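We use cookies to remember your reading preferences. Accept | Manage settings

4.2 Marks on the work surface around the rack

Most studies of shared workrooms look at what gets stored and where. Very few look at the surface underneath, and we think that is a real pity, as the surface keeps a record of its own. In the Irketti survey we wrote down every mark we could see on 13 surfaces, and the results turned out far richer than we had hoped when we started in June.

We sorted marks into two simple groups. A patch is a cluster of short dashes, smudges or blots that stay close together. A trail is a longer run of thin streaks that mostly keep to one direction. The line between the two can be fuzzy, and where two readers disagreed we kept both readings in the table. Small loose specks were logged separately, as a wipe with a cloth may remove them and they say little about long-term use.

Figure 3 is one of our favorite cases, because both groups appear on the same pale surface, within a short distance of a black rack with metal rods.

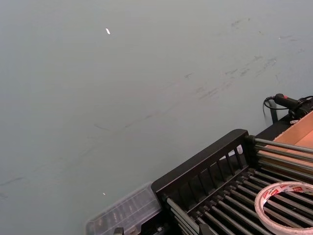 Figure 3. Pale grey-blue surface with dark scuffs and a longer diagonal trail of streaks; black rack with silver-grey rods at lower right.

The trail is the more exciting of the two. It looks like what is left when an object is dragged, although a single view cannot settle that, and we have coded it as "possible drag" only. The scuffs in the patch also follow a rough diagonal, which made us wonder how often marks of both kinds share a direction. Across the full Irketti set we logged 800 marks, and we now plan to code direction for all of them - a slow job, but one we are looking forward to!

Racks deserve special attention here. They are awkward things to lift when loaded, and people told us freely that they push them. The Nirach coding sheet, which we used in the pilot, has no field for objects standing near a mark. We added one, with 5 levels of closeness, and it quickly became the most useful column in the whole table.

One caution is needed. Pale matte surfaces show dark marks very well, so they may seem more heavily used than darker ones with the same history. The Kairys rooms have mostly dark counters, and we do not compare raw counts between the two sites.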